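Loken Tabletop Work Surface Kit
Product code 933 | Category: Cell safety and layout

The Loken kit provides a marked, repeatable work area for light manipulation tasks on a standard table. It is supplied by Narnora for use in teaching laboratories and test rooms, and is intended to support the user's own risk assessment. It does not replace it.

Contents
8 paper mats, 700 mm deep
1 layout record book
1 set of edge clips
Printed guidance, revised March

Conditions of use
The mat shall lie flat and cover the area in which objects are to be handled. Items such as mugs, plates and bowls should be set out in accordance with the layout record before the arm is enabled. Mains appliances within reach of an arm must be unplugged unless the task requires power.

Kitchen task layout on the brown paper mat
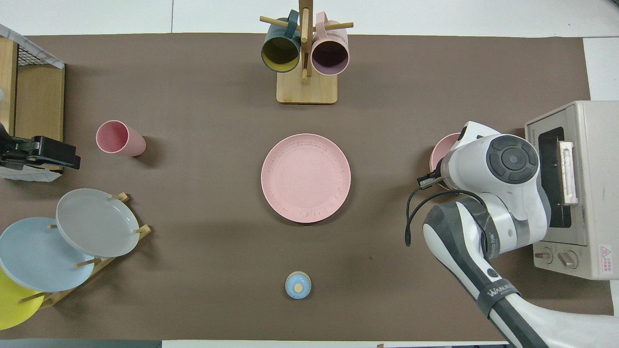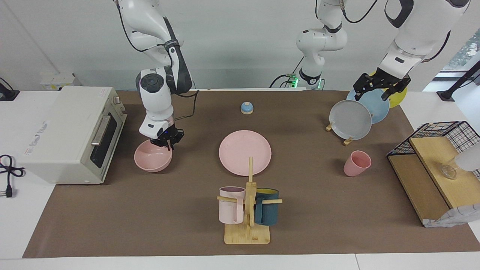
Good practice
1. Keep hands and sleeves clear of the mat while any arm is enabled.
2. Confirm that the stop control is within reach of the operator.
3. Route cables away from the path of the gripper.
4. Enter every change of layout in the record book.
5. Replace the mat after 20 sessions, or sooner if it is torn or creased.

Compatibility
Suitable for use with the Rulik bench frame and Jansen table clamps. Edge clips are not to be used on glass surfaces.

Responsible contact
Úna Moynihan, Product Standards, Narnora. Requests for the guidance in large print should quote the product code.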